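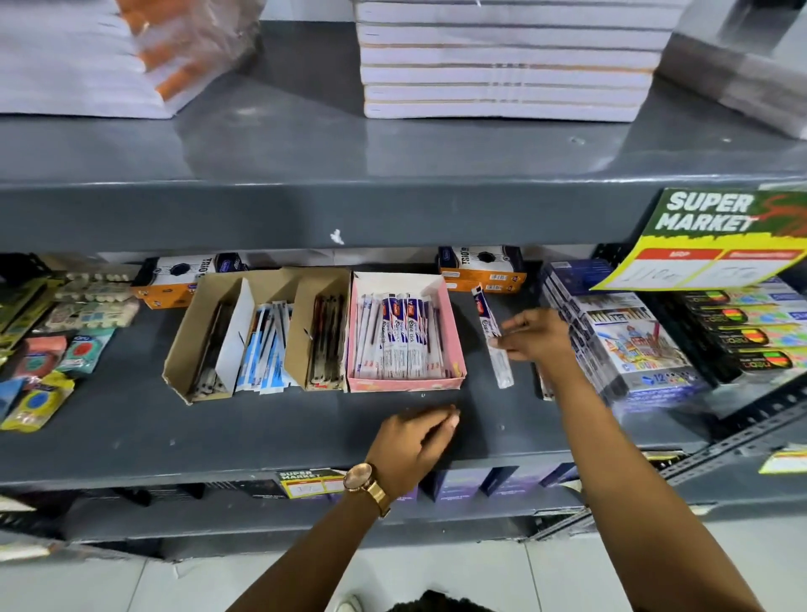

Kutmont letter club passes its first year

KUTMONT — When the branch library on Amoah Road put out a sign-up sheet last January for people who might like to write a letter now and then, Philomena Zakaria figured she would get a handful of names, most of them her own friends (and she did get her friends, every one of them, bless them). The sheet filled up by lunch, and a second one was taped underneath it.

A year on, the Kutmont Letter Club has 46 members and has mailed 792 letters, going by the ledger Zakaria keeps at the front desk. Most go to residents of Ernum House, the retirement home across the river, and a good many come back with an answer, sometimes a very long one in beautiful old-fashioned handwriting that takes two people to read.

The club meets in the reading room for an hour after the library closes. There are no rules to speak of, except that everything is written by hand and nobody's spelling gets corrected unless they ask. Members bring their own notebooks and pens, and there is tea, and usually somebody's banana bread, and a fair amount of talking for a group that is supposed to be writing.

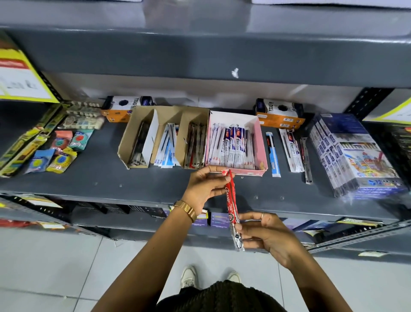

Fiifi Sarpong said he had not written a real letter since he was a boy, and that his first one took him 3 evenings and came to half a page. He now writes to the same gentleman at Ernum House every other week, mostly on the subject of tomatoes, and the two of them finally met over lunch just before the holidays.

Not every letter finds its way so easily. A batch sent out last summer went to the home's old address on Zilov Street and was gone for the better part of a month before it turned up, a little bent but all there. Comfort Acheampong read one of the replies aloud at the next meeting, and it opened with a very polite complaint about the mail.

The club would like to reach 100 pen pals by summer and is hoping for more writers, especially younger ones. Newcomers can leave their names at the library's front desk through the end of February 2019. Stamps are provided.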